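Print this page | E-mail this page

Robot handlers wanted (part-time, Gostimside)

Dredlow is looking for people to spend their days steering a pair of robot arms through kitchen chores. You will have read elsewhere that machines like these are about to run the household. We have been at it since March and would not trust one with a boiled egg. If that puts you in a better mood than the usual advert does, please read on.

What the job is

You sit at a bench and move two hand-held controls. The arms copy you, and the computer keeps a record of the cameras and the joints. Later, a program is trained on those recordings and has a go on its own. Most of the time it does badly, and you are asked to show it the same thing again, a bit more slowly.

On some tasks we switch the motors off and you guide the arm by hand instead. Opinion here is divided on which way gives better recordings. The Rinura bench is set up for remote control and the Väisänen bench for hand guiding, and you will be trained on both.

Our set of recordings stands at 1381, of which 761 were thought good enough to keep. We mention this because other adverts in this line tend to give only the first number. A recording is thrown out if the handler rushes, stops to think for too long with the gripper in mid-air, or bumps something and carries on as though it hadn't happened. Own up and start again - it costs you nothing.

Who we want

Steady hands and patience. You don't need a degree, and gaming experience helps less than gamers expect. We have had good results from people who have iced cakes, mended clothes or worked in a stockroom. Left-handers are welcome, as the controls work either way round.

You should be able to sit for 17 minutes at a stretch, after which there is a break whether you want one or not. Good eyesight, with glasses if you wear them, matters more than strength.

What you would be doing first

New starters go on the breakfast tasks. Bread looks easy until you try to get hold of a slice through a control with very little feel in it. You will work mainly from the wrist camera, with the plate and the finger in view and not much sense of depth.

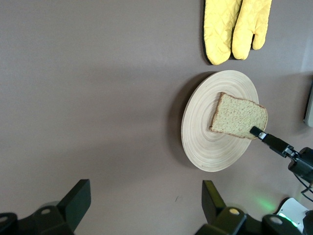 Pay and hours

Shifts are four hours, mornings or afternoons, with 12 places to fill. Training is paid at the full rate, and so is time lost when the equipment breaks down, as it will. The contract runs for six months. We make no promise of work after that, and we would be wary of any firm in this field that did.

How to apply

Send us half a page on a fiddly job you have done with your hands and how you got better at it. No CV is needed at this stage. Applications close on 6 August 2025. Those we like the sound of will be asked in for an hour's paid trial, where you can also decide whether you can stand it.

We use cookies to remember your settings on this site. Accept | Manage cookies

© Dredlow, Gostimside | Contact us | Back to top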